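Wollance's case for dropping the charging port
Annelore Schwerdtfeger
18 July 2022

Wollance has confirmed that its next phone, the Leltik 2, will ship without a charging port. Power will come from a magnetic pad and data will move over Wi-Fi. The company calls this a durability decision. I think it is a pricing decision, and a poor trade for most buyers.

Start with durability. A port is an opening, and openings collect lint and let in moisture. But the current Leltik already carries a water resistance rating with the port in place. Sealing a connector is a solved problem at this price, and the sealed part costs very little to make.

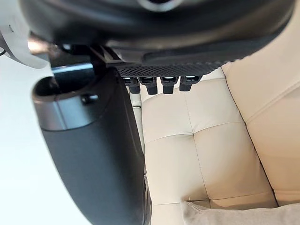 Efficiency is the second issue. A cable delivers nearly all of the power that enters it. A pad loses a good share as heat, and some of that heat ends up in the phone, next to the battery. Heat shortens battery life. Wollance says its software will slow the charge when the phone gets warm, so the user pays for the same problem in time. The company quotes 30 minutes for a half charge but does not give the room temperature or say whether the phone was in a case.

Then there is the pad. It is sold separately for $139 and uses a magnet layout licensed from Tanasarn. Older pads will work at reduced speed. Anyone who keeps one charger at home and another at work will need to buy two, on top of a phone that already costs $1,393.

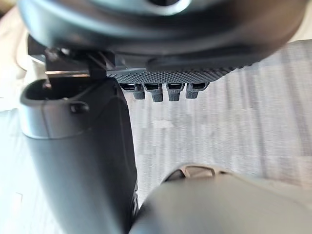 Data transfer gets less attention than it should. Wireless backup is fine for contacts and a few photos. It is slow for video, and it depends on the network. It also depends on the phone being able to start. When an update fails partway through, a cable is the usual way to load a clean copy of the system. On the Leltik 2 that job moves to service centers, which will use a contact plate under the rear cover. Owners will not be able to buy the tool.

Bilell took a more sensible route last year. It kept the port, mounted it on a small separate board, and published the repair steps. A worn connector on that phone can be replaced at a bench without touching the main board. Wollance could do the same and still sell its pad to people who want one.

I would wait for the next model, or buy the current one while it is still in stock.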